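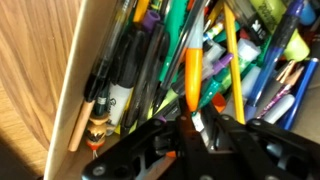
Figure 1. Mixed writing instruments in a cream container: pens, markers and pencils stored together.

HOUSEHOLD ORGANIZATION, UNIT 4
Small items in the living room
Instructor: Frauke Oltmanns
Handout for Dec 2, 2024

Reading: Idahosa, course pack, section on surfaces and containers. Bring your own container to the lab session, contents included. Do not sort it beforehand.

4.1 Mixed containers

A mixed container holds things of one general use but several types. The pen holder is the usual case. Ballpoints, permanent markers, wooden pencils and novelty pencils with carved toppers all go into the same holder and get tangled up together. The person looking for a pencil has to push past everything else, and most people end up using whatever is nearest the top.

For this unit we separate writing instruments by how they fail:

Pens and ballpoints. The ink runs out or dries. Test on scrap paper with a few loops. A clear barrel lets you check the ink level first, but a full tube can still be dried up at the tip, so test it anyway.

Markers. They dry out if the cap is loose. Push each cap until it clicks. Check that the cap belongs to that marker. Colours get swapped often in homes with children.

Pencils. They only need sharpening. Anything shorter than your thumb can go.

Novelty items. Ask the owner. Do not decide for them.

Permanent markers should be stored apart from children's colouring markers. Arif Lumbantobing will show the stain removal methods in Unit 6, and you will see why.

4.2 Surfaces near seating

A side table beside a sofa collects small items faster than any other surface in the room. People sit down, empty their hands, and leave things there. 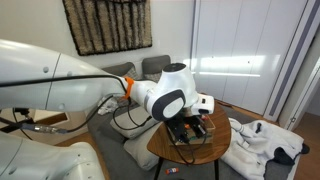
The first step is to limit the area. A flat tray on the tabletop gives small items one place to land, and the whole lot can be lifted off when the table is needed for a cup or a plate. A tray should take up no more than half the top. On a small round or oval table this means a very small tray.

Work in this order:

1. Floor. Pick up clothing and anything that has rolled under the table. Glue sticks, caps and coins are the common ones.
2. Seat. Fold loose cloths and set the pillows upright.
3. Tray. Sort last, when you know what else has turned up.

Electronic parts and cables do not belong with stationery. Put them in a separate lidded box and label it. If you don't know what a part is for, write "unknown" and the month on the label. Anything still unknown by July can go to electronics recycling.

4.3 Lab task

Work in groups of 2. Each group empties one mixed container, tests every item and returns only what works. You have 90 minutes, including the write-up. Use the sorting sheet on page 299 of the course pack. The completed sample by Yusri Entili is on page 323 if you need to see the layout.

Hand in the sheet and one paragraph on what you would store elsewhere and where. Dried markers go in the bin by the door, and loose caps in the jar. Questions about the sheet go to Otis Okafor before the lab.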